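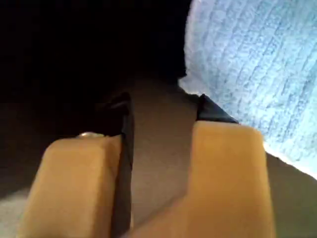
Kelechi Bashir wrote:
Line drying is fine until you live on the third floor with no balcony. I have one window and a rack. Bath towels take two days in there and they smell sour by the second use.

igwe_tenant
Two days is too long. Spin them again before you hang them. My building has the old Endus washers and the spin on those is weak, so I run it twice. It costs extra quarters but the towels dry overnight.

Kelechi Bashir wrote:
Tried the second spin. Still sour. I use the cap of detergent the bottle says.

pnw_mags
Cut that in half. The sour smell is old soap plus body oil that never rinsed out. Hot wash, half the soap, one cup of white vinegar in the rinse, no softener. Do that twice and then go back to normal.
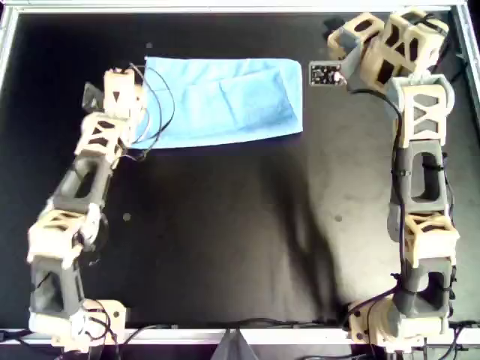 Re: Vinegar in the rinse

Ifeanyi Okoro
I would not put vinegar in a machine you don't own. It's hard on the rubber seals. I ran the laundry room at Trindomen for years, 253 units, and we replaced door gaskets every June. The machines used by the vinegar people went first.

pnw_mags
How did you know which machines those were?

Ifeanyi Okoro
You could smell it.

igwe_tenant
I've used vinegar for years on my own washer and the gasket is original. Maybe it matters how much you pour in. A cup is a lot. I use a third.

Kelechi Bashir wrote:
So is there anything else? I can't get really hot water out of these machines either. The "hot" setting is warm at best.
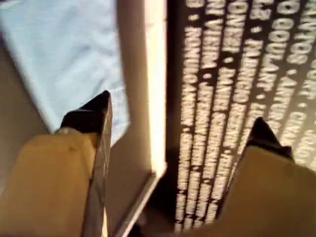

Ifeanyi Okoro

Soak them in the bathtub. Hottest tap water you have, half a cup of washing soda, leave it until the water is cold. Drain, wring, then wash with nothing added. Skip softener for good, it coats the loops and they stop soaking up water.

pnw_mags
Washing soda is good advice, I'll give you that. Still disagree on the vinegar.

Kelechi Bashir wrote:
Did the soak last night with four towels. The water went gray. They're on the rack now with a fan on them.

jeltness22
Leave a gap between them on the rack, and open the window a little if it isn't raining. Thin towels help too. I gave up on the thick ones and bought the cheap kind gyms use.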